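Okay friends, several of you asked why the cloth folding runs went quiet for most of October, so settle in, this one has a few parts and I am a talker.

We had a fault that took us far too long to find. The gripper would close on the cloth, start to lift, and then the fingers would just relax. No alarm, no error on the screen, nothing in the log but a cheerful "grasp complete." It did that 18 times out of 599 tries, so you could watch it all morning and swear it was fine.

Same blue-wrapped fingers and mint-green cloth as ever, for those who like to see the work:

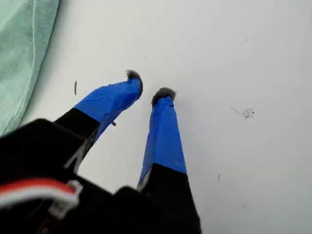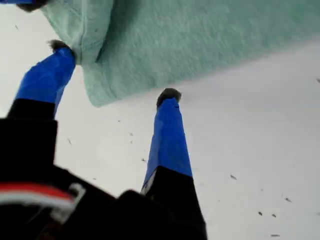 My first guess was the fingertip pads, and I was very sure of myself — so sure that I had Maysoun swap them twice. Sorry, Maysoun! Then I blamed the cloth. Then, I'm a little ashamed to say, I blamed Booker's code.

It was power. Every so often the voltage dipped as the arm sped up, the gripper restarted itself, and it woke up believing it had already done its job. Liudmyla spotted it by reading the timestamps, bless her, and found a gap of 8 milliseconds that the rest of us had scrolled right past.

What bothers me is the safety side. A dropped cloth is no big deal, but a gripper that lets go without telling anyone could be holding something heavier next time. So now any restart stops the whole arm until a person clears it. It's slower and I love it.

If your gripper ever reports success with nothing in its fingers, please check the supply before you pester your coworkers. More once Jovita finishes the rewiring!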